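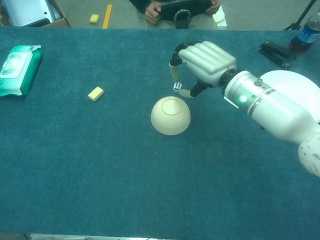
The long table with its teal cloth, and a die held just above it.

Hi all,

So it's April and I owe you an update on the Fajardo Street game library. I'll try to keep it shorter than the last one (sorry about that, I got carried away with the shelving).

The big thing first: we're open Friday nights now, every week, and people keep showing up! Your grant was $2000 and most of it went where I said it would. Games were the largest part, then the shelves, then the long tables. I did move $100 from printing over to storage bins, which I mentioned on the phone, but I want it in writing too. The printed rule sheets came in cheaper than the quote because Sterkon let us have the leftover card stock at cost.

We have 50 games on the shelf that can be borrowed for two weeks at a time. I was nervous about the lending part. Boxes do come back late, and one copy of Skallosura came back missing its whole bag of tokens, but the family found it under a car seat and dropped it off the next morning. I've started taping a contents list inside every lid and it helps a lot. Takes forever though, and I'm still only through the top two shelves.

What's going well: the beginner table. We started it for kids and it's mostly grandparents now, which I love. They want dice games and short card games, nothing with a forty-page rulebook, so I'd like to shift what we buy next. Fewer big strategy boxes (they sit there looking pretty) and more things you can learn in ten minutes.

What's not going so well: the noise. The room echoes like crazy once it fills up, and a couple of regulars with hearing aids have told me they leave early. Putting cloth on the tables took care of the dice clatter but did nothing for the voices. I got a price from Satico for wall panels and it's more than we have left, so I'm looking at secondhand curtains first. If anyone on your end knows a theater that's clearing out, please send them my way!

We also lost the early slot, so we now start at 7 instead of 5:30. That's hard on families with little ones. I've asked for one afternoon a month over the summer and I'm waiting to hear back.

Money left: 20 dollars in the snack tin and whatever is on the receipts sheet, which I'll send separately once I've found the one for the bins.

Next up is finishing the lid lists, sorting out the curtains, and a swap night in early summer. Come by if you can, we'll save you a chair.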